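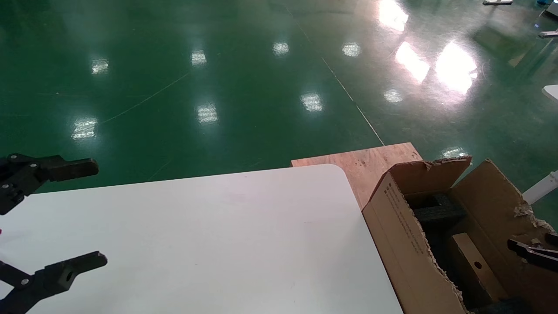 The Jerko service comes with a sentence its sales deck repeats three times: "Your packing bench, automated by the end of the quarter." Denero, the company behind it, doesn't sell you the robot. It rents you two arms with grippers, a white table, and a subscription to the software that is supposed to learn your boxes. You supply the floor space and a good deal of patience.

I spent two days at Denero's test site in Brerkholm watching the thing work, and I left with more questions than the brochure has pages.

Start with the number everyone quotes. Denero claims a 98 percent success rate on unpacking and repacking. Ask what counts as a success and the answer gets long. An attempt that is stopped by the operator before the arm touches anything is left out. So is any box the company calls "out of profile," a category that grew while I was there. A carton with a soft corner was in profile in the morning and out of it after lunch.

Cardboard is the hard part, and Denero knows it. Flaps spring back. Rims tear and leave shreds where a finger wants to go. Foam inserts grip the sides of the box, and a two-fingered gripper has to find an edge worth pinching before it can pull. A person does all this without looking. Jerko looks for a long time. On one run I timed 18 seconds between the arm arriving over a carton and the fingers closing, and then it let go and started again.

To be fair, when it gets a good hold it is gentle. I saw no crushed foam, and the pads didn't mark the dividers. The arms also stay out of each other's way, which I can't say for a rival setup I tried last year. Ekpo's packing kit costs less up front, but its arms bumped twice before my coffee was cold.

The contract deserves a slower read than the demo. The minimum term is six months. Training on a new carton style is billed separately, and the paperwork is vague about when a style counts as new. Does a different insert do it? Does a new supplier's tape? I asked both questions and was told it would be "handled case by case." If your cartons change with every season, get that part in writing.

Then there's staffing. The pitch talks about freeing up your packers, but every session I watched had an operator standing by the whole time, ready to step in. Denero says that's only for the first weeks. It couldn't point me to a customer who had gotten past them.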